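Speaker notes: public appeals in cold fugitive files
Session 3, starts 2 p.m.
Speaker: Randa Saliba. Questions taken by Kaisu Hakala.

Slide 1. Scope
Cover appeals issued after a warrant has been open for 12 months or more. Fresh manhunts are out of scope; Liv Engström has those in the morning session. Define "appeal" as any release that names the wanted person and gives a contact line.

Slide 2. Intake
Calls go to the Hirvonen desk. Each tip gets a log number before anyone rates it. Duplicate tips keep separate numbers and are linked later. Do not merge records: a merged record loses the time of the second call, and defense counsel will ask for it.

Slide 3. Response window
In the Rurell appeal, 33 of 48 tips came in within 5 days of release. Staff the phones to match. Callers who gave a location were phoned back first. Anonymous web tips cannot be phoned back, so the form must ask for place and date on the first screen.
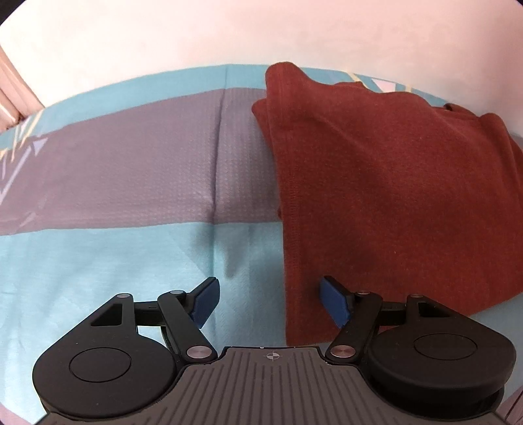
Slide 4. Grading
Two officers grade each tip on their own, then compare. Where they differ by more than one grade, Elsa Nurmi's unit decides. Read the grading table aloud; the print is small.

Slide 5. Cross-border handover
A sighting abroad goes through the national contact point. Local officers do not call the foreign station directly. Mention the Plirkell delay if time allows.

Slide 6. Closing an appeal
Withdraw the photo and name on the day of arrest. Check partner sites again in August.
Handout: intake form, grading table.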